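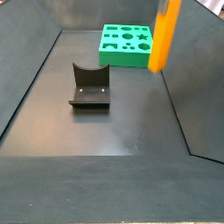 Speaker notes: Where does it go? Sorting a small archive

Opening, before the first slide change

Thank them for having us at Zullthorpe. Mention the parking – the lower lot closes before the talk ends, so anyone parked there should move at the break.

Say what the talk covers. We spent a winter re-sorting the local papers at Rornness. The collection is 200 boxes. It had been sorted once before, a long time ago, by people who knew the town well and wrote very little down. The talk is about choosing categories, what to do with items that fit two of them, and labels. It does not cover scanning. If scanning comes up in questions, point to the handout.

Ask for a show of hands: who has a box, drawer or folder at work marked "Miscellaneous"? Wait for the hands. Then ask who knows what is in it.

What we started with

The boxes came from three places: the old town office, the school, and the Peris mill, which closed and gave its papers to the town. Each had its own way of doing things. The town office filed by year. The school filed by surname. The mill filed by customer, except for wages, which were filed by week, and accidents, which had a drawer to themselves.

Read out a few of the old folder titles. Go slowly, people like these:

"Roads, bad"
"Letters answered"
"Letters not answered"
"Bridge (see also Flood)"
"Flood (see Bridge)"

Point out that the last two send you in a circle. We did find the flood papers in the end. They were under "Insurance."

The point to make here is that the old titles worked fine for the people who made them. A clerk who wanted the bad roads folder knew what was in it because the same clerk had filled it. The trouble comes when the clerk retires. A filing system has to work for somebody who walks in cold.

Choosing the categories

Our first list had far too many headings. We sat down and tried to think of everything the town had ever done, and gave each thing a line. It looked thorough. Then we tried it on one box and it fell apart before lunch. Half the headings had a single sheet in them and every decision took a discussion.

We cut it to 18. Put the list up and leave it up. Don't read it out.

How we got there: take one box from each source, lay the folders out on the big table, and push together the ones that a visitor would ask for together. No headings at this stage. Write the heading last, on a slip of paper, after the pile exists. If it takes more than four words to name a pile, it is probably two piles.

Example: dog licenses, peddler permits and dance hall permits all ended up together under "Licenses and permits." On the long list they had been under Animals, Trade, and Entertainment. A visitor looking for a great-grandfather who sold brushes door to door would not have known which of those to try.

Another example, this one a mistake. We made a heading called "Women's groups." It held sewing circle minutes, the hospital fund and a swimming club. People looking for the hospital fund went to "Health" every time. We broke the heading up in February and moved everything by subject. If anyone asks about finding aids by community, say that an index can bring those papers back together on paper without moving the folders. The index does that job well and the shelf does it badly.

Pause for water. Check the time. If already past the quarter hour, skip the part on maps.

Maps (skip if short)

Maps do not go in boxes. We put them flat in drawers and left a pink sheet in the box where each one had been, with the drawer number on it. The pink sheet should carry the date of the map and a short title too, so that a reader can decide whether it is worth opening the drawer. We left those off the first batch and had to redo it.

Rolled maps are another matter. Ours had been rolled tight for a long time. Leave those to somebody trained.

One item, one place

Change the slide. 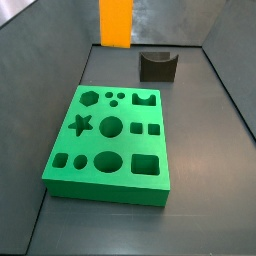 Prepared by the Rornness records desk
28 Mar 2023

Most people in the room will have played with a shape sorter or watched a child do it. The green foam one on the slide has a place for a star, a place for a hexagon, a big round hole in the middle. You can tell where a star goes before you pick it up.

Paper is harder. A letter from the school to the mill asking for a donation toward the bridge is about the school, the mill, money and the bridge. It is one sheet and it can only be in one folder.

Our rule, which is on the handout: file it by who kept it. If the mill kept the letter, it stays with the mill papers. Subject comes second. This is the usual rule in archives and there is a good reason for it, since the papers on either side of a letter tell you how it was handled. The donation letter was clipped to a refusal and to a second, much kinder letter sent after the first got talked about in town. Filed under "Bridge," all of that would be lost.

Somebody will say this goes against what was said about dog licenses and peddlers. It is a fair objection. The answer is that all the permits came out of the same town office, so moving them together did not mix sources. We sort by source first and then by subject inside each source. Draw it on the board: three big boxes, smaller boxes inside each. The same 18 headings are used in all three, though the school papers leave a good many of them unused.

Leave unused headings unused. There is a strong pull to fill them. At one stage the school section had a "Transport" heading holding one bus timetable, put there so that the heading would have something in it. It had come out of a scrapbook and has since gone back.

The miscellaneous problem

By the end of the first pass we had 69 folders marked "Unsure." This is normal. Say so clearly, because people feel bad about it and hide them in other headings.

What worked was a second pass by a different pair of people, with no talking to the first pair. Many of the folders were easy for them. One folder of columns of figures with no title was recognized right away as choir attendance, from the voice parts along the top. The first pair had taken it for wages.

What did not work was meeting about them. We tried going through the unsure folders as a group, one by one, and got through very few in an afternoon.

Whatever was still left after the second pass went into a heading called "Unidentified." Explain the choice of word. "Miscellaneous" says the contents are various and suggests they are finished with. "Unidentified" says there is work still to do, and readers have been willing to help with it. Each folder in there has a slip on the front giving the source, the rough period and anything legible that might be a clue.

Photographs

We have 500 loose prints. Keep this short, it could be a talk by itself.

Pencil on the back only, soft pencil, pressing lightly, on a hard surface. Number first, then anything known. If a name is a guess, write a question mark after it. Older captions on the backs stay as they are even when they are wrong. We add a line underneath with our own reading.

Do not take albums apart. The order of an album is information. We had one album where the only dated picture was on the last page, and it fixed the season for everything before it.

Labels

The old labels had been stuck on with tape, and the tape had dried and let go. A lot of them were in the bottoms of the boxes. We now write straight on the folder tab in pencil and put a printed label on the box in a paper pocket.

The label shows source, heading, box number, and nothing else. We tried adding dates. Dates change whenever something is added, and then the label is wrong.

The catalog is kept in Ebihara. Someone will ask whether they need software. Say that we worked from a plain spreadsheet for the whole first pass and typed it in afterward, and that the spreadsheet would have been enough for a collection of our size. We print the box list every time it changes and keep the printout by the door.

Box numbers run straight through from one end of the room to the other, whatever the source. Numbering each source separately gave us three boxes called Box 1, and all three were asked for in the same week.

Questions likely to come up

How long did it take? One winter, two afternoons a week, four people most weeks.

Did you throw anything away? Duplicates of printed forms, after keeping two clean copies of each. Blank envelopes. Nothing with handwriting on it.

What about private information? School and accident papers are closed for a set period. Check your own state's rules and write the opening date on the folder.

Would you use the same headings again? Mostly. "Buildings" and "Property" are too close together and visitors mix them up. We plan to merge them the next time the box list is printed.

Can we have your list? Yes, it is on the back of the handout. Remind them to try it on one box before printing any labels.

Collect the spare handouts at the end and leave the sign-up sheet for the Rornness visit on the table by the coffee.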